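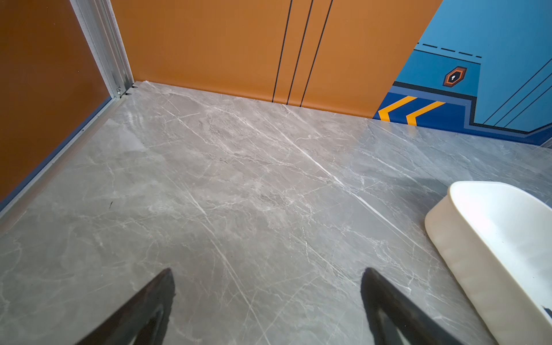 Mitali Bepari wrote in after the last newsletter to ask whether we had lost our heads, spending members' money on robot arms when the big pillar drill still needs a new belt. It is a fair question, Mitali, and you put it more kindly than you might have done, so I would like to go through the whole business properly, and I hope you will all bear with me if it runs on a bit.

The first thing to say is that the belt is on order. The second is that we haven't bought a large machine, and have no plans to. What we have at the Dirine workshop is a pair of small arms, lent to us until November by our friends at Hayashi, so that we can find out what such a thing would do for us before we pay for it. Our own outlay so far is £869, nearly all of it on the bench, the wiring and a safety switch, and every bit of that stays with us whatever we decide. 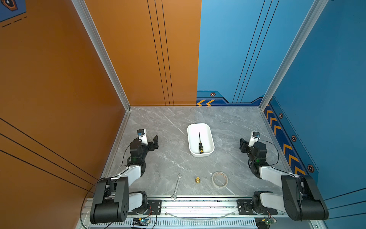 We were all rather tempted, I will admit, to skip the trial and order straight from the Erker catalogue, which is full of lovely things at frightening prices. Indrek Liepiņa talked us out of it over a pot of tea. He has been through this before at Drarnitz, where they set aside plenty for the arms and hardly a penny for spares, training or the hours somebody spends setting up each new job. His advice was to write down the dull costs first – fingers, cables, insurance, a second set of trays – and see what was left for the exciting part.

So that is how the draft budget has been drawn up. It covers 12 months and has 11 lines, and only one of those lines is the arms themselves. The longest talk we had was over the training line, which Tomoyo Maruyama wanted doubled, and I must say she has won me round.
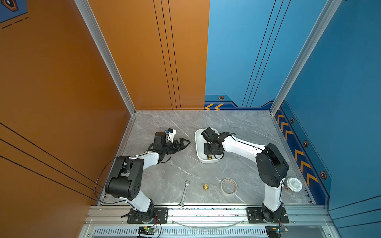
Both arms at the bench, with the spanner, brass fitting and masking tape laid out between them.

The jobs we are trying are small ones, sorting and handing over hand tools, the sort of thing that eats up the end of every evening class. Osamu Nomura is keeping a notebook of how long each job takes to set up, and he would dearly like company if you can spare an afternoon. You don't need to know a thing about computers, and there are biscuits! 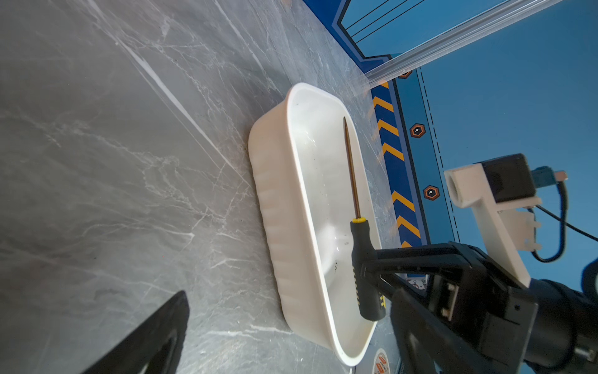 A close view of the screwdriver job at the white tray.

Daichi Kudo has printed copies of the draft budget and left them by the kettle. Please scribble on them as freely as you like, and let him have them back by 24 May 2022, when we sit down to settle the figures. If you would rather talk it over, Mitali very much included, I am usually in the workshop from nine and always glad to stop for a chat.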